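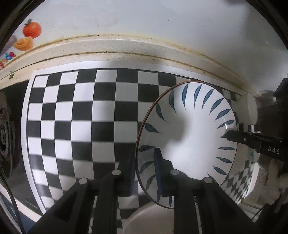 Plate held on edge between the finger pads, checkerboard sheet behind.

Gripper lets go of plates after a while

umali36
Posted July 13, 2023

Fault on the hand-held gripper. It takes a plate by the rim fine, then the left finger slowly opens until the plate drops. No error in the log. It has happened on 2 of 128 grasps since I changed the pads in June. Both plates broke and one piece went down by my foot.

toltodetti
Pads. The new ones are slippery on glaze. Wipe them with a damp cloth and try again.

londness_b
I don't think it's the pads. If they were slipping, the plate would slide and the finger would stay where it was. He says the finger opens. Check the pivots on that side for play.

toltodetti
A plate sliding down can push a finger open. I've seen it on an Amura.

umali36
Cleaned them, no change. With nothing in the grip I can move the left finger by hand and the right one stays firm.

londness_b
Then it's a loose linkage screw or a worn pivot. Take the finger off and look before you run it again. And use a plastic plate for testing, with shoes on.

toltodetti
Fair enough, sounds like the linkage. I'd still put the old pads back, or you've changed two things at once.

umali36
Will do the screw first and leave the pads alone. Plastic plates from now on.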